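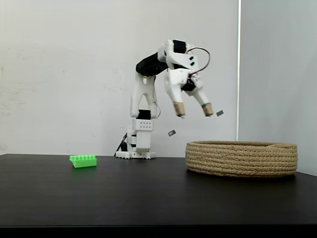 The head of hosting at Clistness would like it known that she did not choose the word "cloud."

"It's a room," she says. "It's a room in Clundale with a very large electric bill. If we had called it a room, I'd spend half as much time on the phone."

She has run the regional host's business services for nine years, long enough to have sold the same customers a server, then talked them out of it, then rented them a piece of somebody else's. Her newest job is moving 4000 small business accounts off the old Godow platform and onto Blackwood, the company's managed cloud service, which opened to customers in May.

Most of the accounts belong to dentists, tile shops, law offices and the like. They did not ask to be moved. "They got a letter," she says. "Then they got a second letter saying please read the first letter."

So what do they get for their trouble? Nightly backups kept at a second site, she says, and a firewall that someone on her staff looks after. There is also a bill that fits on one page, a feature she brings up three times in an hour and plainly fought for. The old Godow invoice had a line called "miscellaneous platform." She has asked around the company about what it covered and has collected several answers.

The move itself happens at night, in batches. Customers pick a window two hours long and are asked to leave their systems alone while it's open. "Somebody always logs in to check whether it's working," she says. "I understand. I'd do it too. Please don't."
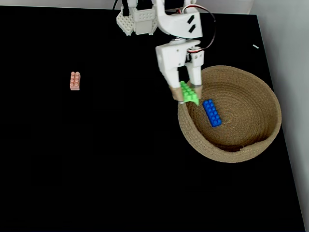 The part about security

She is less cheerful on this subject. Blackwood requires two-step sign-in for every user, and the complaints began before the service did. One office manager wanted an exception for the owner, who finds codes annoying. The owner's password was the name of the business.

"He didn't get the exception," she says. "He did get a phone call."

Larger customers tend to ask where their data sits, and she likes the question, having an answer to it. Primary copies stay in Clundale. Anyone with a contract can book a tour, though she warns that it's loud in there, and cold, and that people expect more blinking lights.

Godow will be switched off once the last batch is across. She won't give a date. She gave one last time, she says, and it's still in a frame over somebody's desk in sales.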